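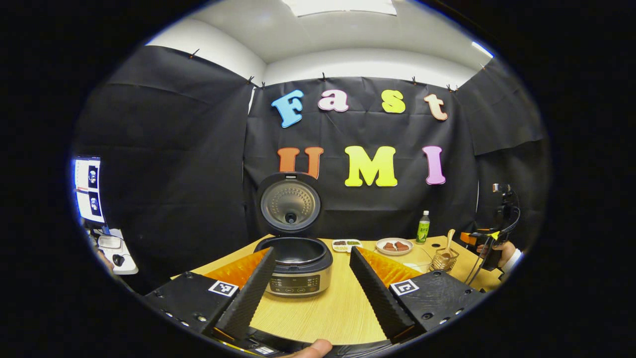 Conductivity meter reads too low after calibration - probe or solution?

tarnbeck
Hello everybody. I have a Kusteck bench conductivity meter, the older one with the separate probe on a grey cable. I use it for checking the rinse water in a small plating workshop in Clullham. Until February it was fine. Now I calibrate with the 1413 standard, the meter accepts it, and then I measure the same standard again ten minutes later and it shows something near 1350. With the low range it is worse. Our tap water was always 412 on this meter, and on Thursday it was showing 380 in the morning and 395 after lunch.

I have cleaned the probe with distilled water and a soft brush. I have not opened anything. My question is whether I should buy a new probe, or if the fault can be in the meter. The probe costs more than half of the price of the whole instrument, so I don't want to guess.

oldbuffer
How old is the standard? If it is from a big bottle that has been opened many times, throw it away. Use sachets.

tarnbeck
The bottle was opened in January. I keep the cap closed and I never put the probe in the bottle, I always pour a little in a beaker. But I will order sachets, they are not expensive.

m_halvard
An open bottle normally drifts up, because the water evaporates and the salt stays. His reading goes down. So I would not blame the solution first.

I would look at the temperature. Conductivity changes by nearly 2 % for each degree, and if the temperature sensor inside the probe is slow or is reading wrongly, the compensation will be wrong also. Put the probe in a glass of water together with a thermometer that you trust, wait until both are steady, and compare. Do it with cold water and again with warm water. On some of these meters you can turn the compensation off in the menu, which makes the testing easier.

oldbuffer
Evaporation yes, but he could also have rinsed the beaker and left drops in it. A few drops of distilled water in a small beaker is enough to pull it down. I have seen this many times with students.

m_halvard
Not by 60 µS, if he dries the beaker. And the tap water does not come out of a beaker with drops.

Isari
I had the same trouble with the same make, only mine was the portable. In my case it was a layer on the electrodes. You could not see it. Plating rinse water carries all sorts of things, brighteners and wetting agents, and they stick. Distilled water does not remove this. Try a warm detergent solution for ten minutes, then isopropyl alcohol, then rinse very well and leave the probe standing in distilled water over night. Please check in your manual first if the probe body can stand alcohol. 70 % is what I use and mine has survived it for years.

If the plates are coated with platinum black, do not touch them with the brush! You said you used a soft brush, so this worries me a little.

tarnbeck
Thank you, I did not know this about the brush. I looked now with a magnifying glass. The electrodes are four rings, shiny, they look like steel or graphite, it is hard to say. I don't see anything black that has been rubbed off.

Isari
Four rings is a different type and the brush will not have hurt them. Good news. But make sure there is no air bubble inside the outer tube. With four rings the liquid must cover the vent hole, otherwise you measure half water and half air and the value is always low. Tap the probe against the side of the beaker before you read.

m_halvard
Agree about the bubble, this I forgot. It would also explain why his readings are different in the morning and after lunch.

joshi_bench
Sorry to disagree with most of you, but I would send it to be checked. If those readings go into a record that somebody inspects, then home cleaning and guessing is not the right way. A service laboratory will test the meter and probe separately and give you a paper. I paid less than for a new probe.

oldbuffer
And he waits three weeks without an instrument. Bubble and detergent cost him one evening.

joshi_bench
He can borrow one. I only say what I would do.

tarnbeck
I did the tests. Temperature: meter 19.8, thermometer 20.1, so this is fine. With warm water the difference was also small. Then detergent, alcohol, one night in distilled water. With a taller beaker, so the hole is under the liquid, and new sachets, it shows 1409 and after ten minutes 1411. Tap water is 409.

I changed too many things at the same time, so I can't say which one it was. My old beaker was quite low, I think the hole was sometimes above the liquid. The readings don't go to any inspector, they are only for us, but I will ask the price for a check in the summer.

One more question - does anybody know if the four ring probe should be stored dry or wet? The manual says both, on different pages.

Isari
Dry if you don't use it for weeks. Wet between days. That is how I do it.

oldbuffer
I keep mine always dry. No problems so far.

Thread 2801 | Contact the moderators | Copyright remains with the posters | Back to top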